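Clearing the desk, part two: the trays

8 November 2021

So, where were we. The last post ended with me standing in the study holding a jam jar of drawing pins and wondering whether to carry on or go and have my tea. I had my tea. But I've been back at it most evenings since, and I can report that the desk now has a top again, which it hasn't had since we moved to Skarneston.

A few of you asked in the comments what was on there in the first place. Well, paper mostly. Bills, seed catalogues, instructions for a toaster we no longer own, a half-finished application for the allotment at Pornlow (too late now, the list has closed). Under the paper was the stationery, and under the stationery was a layer of what I can only call bits. Rubber bands gone crispy, foreign coins, a single earring, and paper clips by the handful. I must have had some 2,000 paper clips. I don't remember buying a single one.

The paper took three evenings, and it was dull, so I won't go on about it. I did one pile to keep, one to shred and one to ask about, and the last pile was bigger than it should have been.

The bits were much more fun! I tipped the lot out on an old sheet on the floor and sorted them sitting down with the radio on. And this is where the trays come in, because I've gone a bit silly over trays.

I used to do everything in boxes with lids. Lovely boxes too, I had a whole matching set from Drunuter in a sort of mustard colour, and they looked very smart on the shelf. The trouble was that I never opened them. Anything with a lid on it was as good as thrown away, and I'd go out and buy another roll of sticky tape while there were four perfectly good ones sitting at home in the mustard box. So the lids are out, and clear trays are in. If I can see it, I use it.

What I wanted was clear plastic, nothing fancy, with edges high enough that pens don't roll off when you move it. Rounded corners as well if I could get them, as square ones fill up with fluff and pencil shavings and you end up going round with a cotton bud. I looked at some nice wooden ones and they were gorgeous, but the price! I'd have had to sell the desk to pay for them.

The big ones are my favourites. They do catch the light something rotten — any lamp overhead and you get great white streaks all along the rim — but I've decided I like that. It makes even a load of old biros look a bit special.
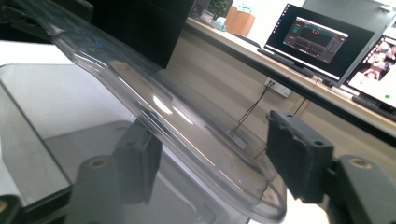
Washing them (do it first)

New plastic always has a film on it, and if you fill the tray straight away you'll see every smudge through the side for ever more. Warm water, a drop of washing-up liquid, a soft cloth. Please don't use the scratchy side of the sponge. I did that to a clear tray years ago and it went cloudy in one go, and no amount of polishing brought it back.

Dry it with a tea towel you don't mind about. Kitchen roll leaves little white specks, or mine does anyway.

What goes where

Pens and pencils lie flat in the long tray, all facing the same way. I tested every pen on the back of an envelope first, and a shocking number went in the bin. Envelopes and stamps have a tray to themselves next to the lamp. The bits got a shallow one, and I've made a rule that when it's full, something has to leave. I kept 100 of the paper clips and the rest went to the school up the road, who were very polite about it.

Chargers and cables I haven't solved. At the moment they're in a bag on the door handle, and every time I shut the door it swings round and hits me on the hip. There's a cable tidy made by Dizon that one of you recommended, and I've had it open on my screen all week without pressing the button. If you've got one, does it hold the fat laptop plugs or only the little phone ones? Let me know underneath.

Next up is the bottom drawer, which doesn't currently open. I can get two fingers in and I can feel something woolly.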